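We use cookies to keep you signed in and to measure traffic. Accept all | Manage settings
Search the forum Search titles only By member
Forums > Arms and End Effectors > Vision and Calibration

Wrist camera vs. fixed camera for cabinet and panel seams

rquintanilla
We are choosing a camera arrangement for a cell in Salem that has to find vertical seams between flat panels and follow them. Two candidates. One is a depth camera on a bracket above the gripper, the other a fixed unit on a post beside the base. Controller is a Kerura in both cases. Panels are matte, pale, no texture. Has anyone run both on the same arm?

afaf_smadi
Ran both in April. The wrist unit gave better seam position at close range. The fixed unit gave better repeatability until the forearm got in the way, and on our layout the forearm got in the way on almost 90 percent of approaches. We kept the wrist unit.

Check your depth fill before anything else. Blank painted surfaces are poor targets for passive stereo. If the camera has a projector, turn it on and compare.

T. Crenshaw
I disagree with the wrist recommendation as a default. Every calibration error in the arm ends up in your seam estimate. With a fixed post you calibrate once and the number stays put. We moved a Skanddale cell from wrist to post and stopped redoing hand-eye after every gripper swap.

If occlusion is the objection, use two posts.

afaf_smadi
Two posts means two extrinsic calibrations and a merge step. For a seam follower I would take the one bracket. Gripper swaps should not disturb the camera if it is bolted to the link side of the flange.

T. Crenshaw
Should not, agreed. Ours did. The bracket was printed and it crept.

ivillanueva
What is the standoff? Afaf's result and Thaddeus's result can both be right at different distances. Our wrist camera was fine at working range and useless once the fingers were close to the panel, below minimum depth. We ended up taking the last good depth reading and finishing the approach on force.

rquintanilla
Standoff is 8 inches at first look, then closer. The plan was to finish on force anyway, so minimum depth matters less to us.

Second question, on routing. The supplier (Plukico) wants the camera cable run inside the arm. I would like it outside where I can replace it.

ppennington
Outside. Leave enough slack behind the connector for the full wrist rotation and test it at 90 degrees both ways before you tie it down. We went through five cables on one job with the internal route.

On wrist vs. post, I am with Afaf. This is our arm at the panels, as seen from a small camera down at the gripper: 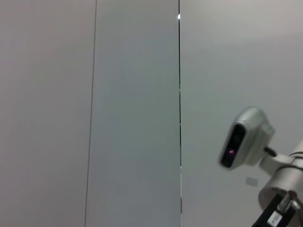
Sensor at lower right, dark gap between panels at center-right. P. Pennington, 05/11/2022

Note how little there is on those surfaces for a matcher to work with. The gap is a strong edge in plain 2D, though. We fit the line in the image first and only ask for depth on either side of it.

T. Crenshaw
That gap thins out in places, and there is a bright highlight near the top. How does the line fit handle it?

ppennington
Robust fit, outliers thrown away, short segments merged if the angle agrees. The highlight is one small blob and gets rejected. A long reflection down the edge would be a different problem and I have no data on it.

ivillanueva
Watch the other line too, the thin one to the left. It is a good straight edge and it runs the full height. A fit that takes the longest line will pick that one.

ppennington
Correct, and an early version did. We now gate on the expected position from the previous pose.

T. Crenshaw
So you depend on the arm pose for the gate as well as for the transform. That is my objection again – the same error counted twice.

afaf_smadi
The gate is wide. An arm that is off by that much has a bigger problem than the camera.

rquintanilla
I will mount the wrist unit on a machined bracket with the cable outside, and borrow a post for one comparison run on the same panels. I will post the residuals for both, with the hand-eye redone after a gripper swap so Thaddeus's case is covered.

T. Crenshaw
Please swap the gripper more than once. Ours looked fine after the first.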